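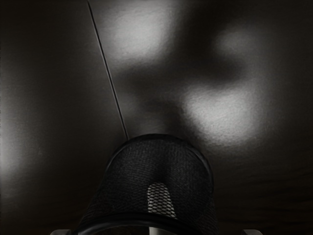

Sim demos for marker-in-cup: how many, and how messy?

penrose_r
Hello all, and sorry in advance for the length, I do tend to ramble. I'm teaching a policy to put a marker into a mesh pen cup, all in simulation for now, with a wrist view and a side view recorded together. I have 1190 demonstrations driven by hand over most of June. My first policy does a lovely approach and then dithers over the rim like it forgot what it came for. Would you keep recording, or throw some out and start again?
Roland Penrose

colthorpe
Welcome! Before you record a single new one, go back and watch the last few seconds of a good handful. We had the same dithering on our Drorard task and it came from us, the drivers. Everybody paused over the opening to line things up, and the policy very faithfully learned to pause. I'd cut anything with a long stop in it.

davina_c
I'm going to disagree a little, with affection. Those pauses are often where the correction happens, and if you cut them you're left with smooth runs that teach nothing about being slightly off. What I'd ask Roland is how much the start varies. Is the marker always grasped at the same angle?

penrose_r
Good question, and I'm a bit embarrassed by the answer. Mostly a slant like this one, with the red end up in the fingers and the thin red tip pointing down toward the table: 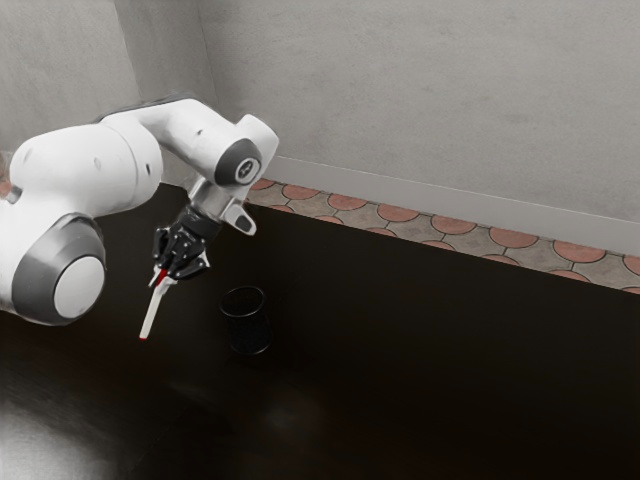
I did move the cup between runs, but I never thought to change the grasp much. Another thing bothering me is the dark tabletop, which nearly swallows the cup in the side view. From the wrist the mesh is easier to pick out, though then you get all those pale reflections on the table too. Should I swap in a plain matte top?

ninard77
Please don't! Or at least keep some of the shiny ones. If you ever want this on a real arm, you'll be glad of the glare. Randomize the table and the lights and leave the ugly settings in the mix.

colthorpe
Fine for later, but he can't get it working on one table yet. I'd get the plain version going first and then make it hard.

davina_c
That's fair, I'll give you the table. On the grasp I'm digging in my heels, though – take 1000 of what you have, record a smaller batch with the marker held at odd angles, and train on both together. Keep 13 starting positions aside that you never train on, so you've got something fixed to compare against.

penrose_r
Thank you both, and Ninard too. I'll leave the table alone this round and start on the odd grasps tonight, after supper. Davina, would you count a run where I drop the marker and pick it up again, or does that go in a separate folder?

davina_c
Separate folder for now, but do keep them!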